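Home Products Hand-held grippers Kurek Fingers and pads Support Contact

Kurek hand-held gripper: recording kit for learning from demonstration

Last updated April
Reading time: 3 min

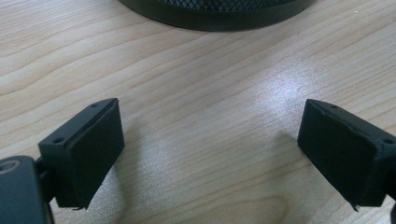
A reader's comment on the earlier version of this page asked why we sell a recording tool on the strength of a method result, when most labs would sooner see a payload table. Grukmont wrote that they had bought two grippers from other suppliers on payload and then found the recordings from one would not train a policy for the other. Their view was that the page should start with the method and leave the specs to the end, so we have rearranged it that way.

What the Kurek is for

The Kurek is a two-finger gripper that a person carries and operates by hand. It records demonstrations for training a robot arm fitted with the same fingers. The camera is mounted on the tool, so the view used in training has the same layout as the view the arm has when it runs the task. No arm is needed while you collect.

The method behind it

Most of our customers come to us after trying to train from recordings where the approach to the object was trimmed off. It is a common way to save storage. A clip starts when the fingers close and ends when they open, and everything before that is thrown out.

We tested the opposite. Kistel, our in-house study, kept the full approach in every recording, including the stretches where the fingers are open and there is nothing between them. We called these open-finger segments. The same policy was then trained twice, once on trimmed clips and once on full ones, with the same network and the same training time.

The study covered 19 tabletop tasks. Each policy was given 26 attempts per task, with the starting position of the object changed between attempts. Operators were not told which policy was running.

Result

The policy trained on full recordings did better on most of the tasks. The gain was largest where the object started near the border of the camera view and the arm had to work out which way to move before it could see the whole thing. With trimmed clips, the arm tended to close early or drift past.

On three tasks there was no gain we would stand behind. All three began with the object already centred between the fingers, so there was little approach to learn from.

We also looked at glossy surfaces. Reflections from overhead lights move across a table as the tool moves, and a policy that has seen only closed-finger clips has had little practice ignoring them. Full recordings helped in this case too, but the effect was smaller and we would like to repeat it under different lighting before putting a number on it.

What we have not shown

The study used one finger shape and one camera position. We do not know how well the result carries over to suction tools or to fingers with a very different colour from the ones used in training. Deformable items such as cloth were left out. Cloltard, the follow-up study, will include them.

Recording advice

Start each recording with the fingers open and the object partly in view. Move at a normal working pace. Vary the direction you come from, and don't tidy the table between takes unless the task calls for it. Leave the approach in when you export. The export tool has a trim setting, and it is off by default.

Check the finger pads before a long session. Worn pads change how an object sits in the grip, and a policy trained on one state of wear may behave differently on another. If you replace pads partway through a set, note the take number in the session log so you can split the data later.

Supplied with the Kurek

Hand-held body with trigger
One pair of fingers, pads fitted
Matching finger pair for the arm side
Camera mount and cable
8 spare pads
Session log template and export tool

Fingers for the arm side fit our own adaptor plate. If your arm uses a different bolt pattern, send us the drawing with your order and we will quote for a plate. Labour for custom plates is charged separately.

Study files

The task list, the scoring sheet and the training settings for Kistel are available on request to anyone who owns a Kurek or is thinking of buying one. The recordings themselves can be licensed for research use. Write to support and say which tasks you want, as the full set is large and is sent on a drive.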